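# Part 4: Getting the Van Ready for a Long Desert Drive

I'm Kanchan Rathore, and I wrote this guide for anyone borrowing the Skidutton van. I've driven it from Jurkton down to Sandhu and back every July, so trust me on the water!
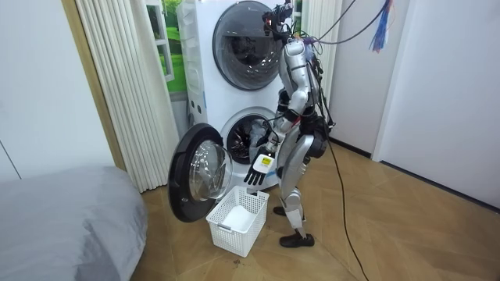
## Before you leave Jurkton

1. Fill both tanks the night before. The station on the main road opens late, and you want to be moving by sunrise.
2. Check the tire pressure while the van is parked in the shade. The numbers you want are on the sticker inside the driver's door.
3. Load 4 gallons of drinking water per person. Put one jug up front where you can reach it (I've climbed over a cooler on a dirt shoulder to get a drink, and it's no fun).
4. Reset the trip counter to zero. Hold the left button until it blinks, then let go.

**Note:** The fuel gauge sits on full for ages and then drops fast. I go by the trip counter and fill up before it hits 600 miles, even if the needle looks fine.

## On the road

5. Take Route 49 out of town and stay on it past the salt flats. Your phone will beg you to take the shortcut – don't. It's washboard gravel the whole way.
6. Switch off the A/C on the long climb to Oltusov Pass and open the windows. Keep the engine under 2000 rpm once you're over the top and coasting down.
7. Stop at the pullout by the old chapel and give the engine a rest. There's a peach stand there most mornings, cash only, and the peaches are wonderful.

**Caution:** Never open the radiator cap while the engine is hot. Wait until you can rest your palm on the hood.

**Caution:** If there's water running across a dip in the road, turn around and wait in Oltusov. The diner has pie and the sheriff's office next door posts the closures.

8. When you reach Sandhu, park facing east and write your mileage in the green notebook in the glove box.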